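Week 4 handout: copy trading and the products that come with it

Read this before Wednesday. It covers the first half of the unit on retail trading platforms, and it assumes you have done the reading on spreads and margin. If you haven't, the section on costs will make little sense.

## 1. What is being sold

A copy trading service lets a customer link an account to somebody else's and repeat that person's trades in proportion to the money put in. If the leader puts 4 percent of an account into a stock, the follower's account does the same. Platforms describe this as learning from experienced traders. I would ask you to be careful with that word, learning. A follower sees the trade after it is placed and seldom sees a reason for it. You can copy for a year and pick up very little.

Our two working cases are Trirkirska, a broker with a social feed bolted on, and Drevum, which began as a feed and added the brokerage later. Their sales pages look much alike. Their fee tables do not, so keep both printouts from last week.

## 2. The leaderboard problem

Both platforms rank leaders by return over the past year. Consider what that does. Take 800 people who trade at random with plenty of leverage. After twelve months a few will have spectacular records, and those few go to the top of the list. The ones who blew up have closed their accounts and dropped off it.

- Survivorship: the list shows who is left and says nothing about who started.
- Selection: customers pick from the top, where luck is most concentrated.
- Incentive: leaders are paid by number of followers, which rewards taking a big swing early. If it fails, they open a new profile.

Drevum publishes a "risk score" next to each name. It is built from recent volatility. A strategy that earns a small steady amount and loses everything once every few years will score as low risk right up to the day it doesn't. We will build one of these in the spreadsheet and you can watch the score stay green.
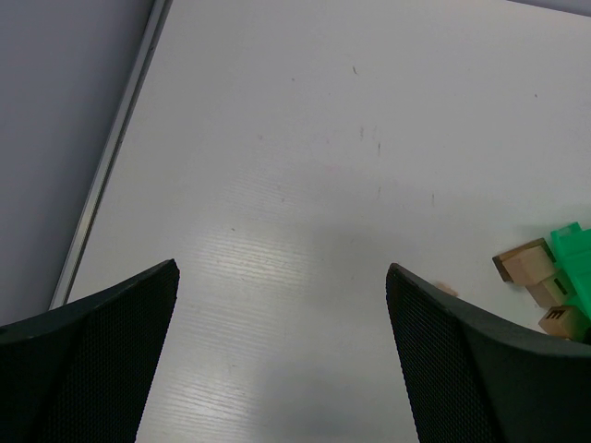 *Fig. 1. Two black gripper fingers, the left with a fine mesh on its inner face.*

## 3. Costs

Platforms like to say "zero commission." Fine. Look for the money elsewhere:

1. The spread, meaning the gap between the buy and sell price. On a thinly traded coin it can swallow most of a short-term gain.
2. Overnight financing on leveraged positions. A copied trade held for 14 nights pays this 14 times, and the leader's headline return may be quoted before it.
3. Currency conversion, on the way in and again on the way out.
4. Withdrawal and inactivity fees.

Worked example. You put $100 behind a leader who makes 20 trades in a month. Assume each round trip costs you half a percent of the amount traded, and that each trade uses a tenth of the account. That is 5 cents a trade, or a dollar for the month. One percent a month sounds harmless until you set it against what a diversified stock fund has tended to return in a year. Now redo the sum with leverage of five. The cost is charged on the full position, so it becomes five dollars.

## 4. Slippage between leader and follower

The leader's order goes first. When a leader has a large following, the copied orders arrive in a bunch just afterward and can move the price in a small market. Followers then get a worse price than the one on the leader's record, both entering and leaving. Trirkirska says its copies are executed "almost instantly." Almost is doing a lot of work there, and I have not found a published figure to back it up.

Lu, the token we looked at in September, is a good case to think with. Its order book is shallow. Ask yourself who would be on the other side of several hundred matching buy orders, and what they would charge for it.

## 5. Is there anything to be said for it?

A little. Someone who would otherwise gamble on tips might do less damage with a copy account and a hard stop-loss. The fee disclosure at Sundale, our comparison broker, is clear and can be read in a few minutes. I am not persuaded that either point makes the product a good one, but a decent essay should deal with both.

## For Wednesday

- Bring the Trirkirska and Drevum fee tables, marked up.
- Redo the worked example for a leader who trades 100 times a month, with and without leverage.
- Write one paragraph on what a leaderboard would need to show before you would trust it. Closed accounts are the obvious place to start, so try to get past them.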